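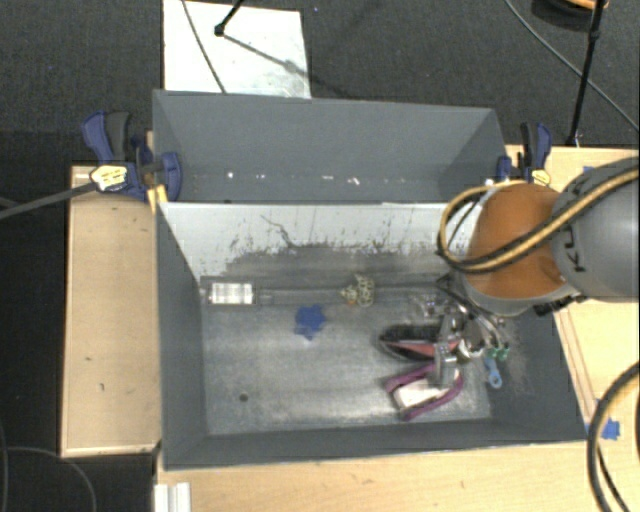 A KUKA arm above an open-topped wooden bin.

Bonum members get step challenge with Okodix bands this spring

We've had a lovely pile of messages asking when the wellness program would be back, and we're very pleased to say it's on again, this time with Okodix supplying the activity bands (the slim ones with the rubber strap, for those of you who tried them on at the open day). If you hold extras cover with Bonum and live in the Unwood area, you can put your name down from 20 October 2020.

There are 2289 bands set aside for the first round. You pay a $50 deposit when you sign up, and it comes back to you in full after 3 months, provided you've worn the band and synced it at least 2 days a week. You don't have to hit any particular number of steps! A stroll to the shops counts, and so does pushing a pram, pottering in the garden or walking the dog the long way home.

A few of you have asked, quite sensibly, what happens to your information. Your daily step count and your active minutes come to us through the Uibo app, and your heart rate and sleep stay on your own phone unless you choose to share them. Nothing you record will change your premium, up or down, and you can leave the program whenever you like by switching off sharing in the app's settings.

The app runs on most newer phones, though we've heard from some members with older handsets that the first sync can be terribly slow. Leave it plugged in overnight and it generally sorts itself out. If it's still sulking in the morning, ring the member line or pop into the Unwood branch and someone will set it up with you over the counter.

Bands come in grey, navy and a rather cheerful green, and you can choose your colour on the sign-up form. Please check your postal address while you're there, as quite a few parcels came back to us last time.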